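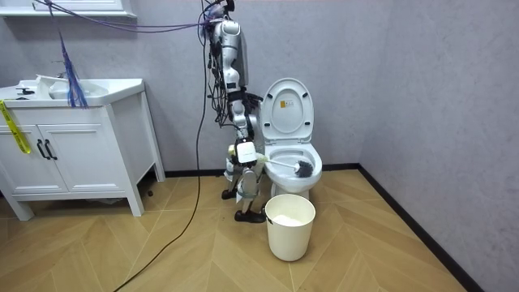 3.2 Version differences

1999-12-02, by the author

I played Loltura right through on both the Ernach and Brilon releases, which ate most of July (no regrets!). The Brilon disc drops 20 rooms but keeps their music.

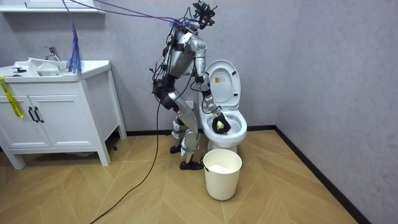

Figure 2. Bathroom, toilet at right.

My save files stopped loading at nearly 500 moves, so I started again.
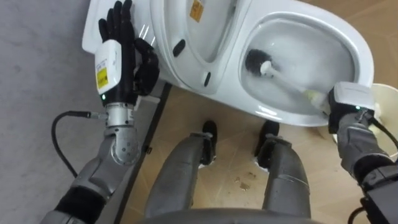 MacPherson wrote back that the limit was 200 on the older build, and that colour mode halved it.

I hadn't tried colour mode

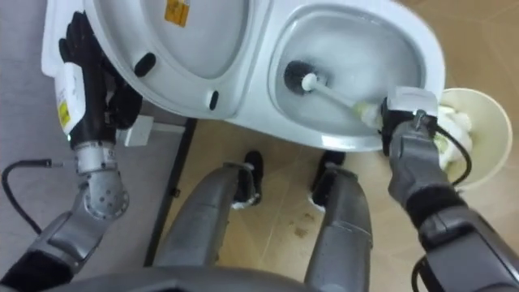 until then, and sure enough, the counter rolled over early.

Comments (2)
Back to top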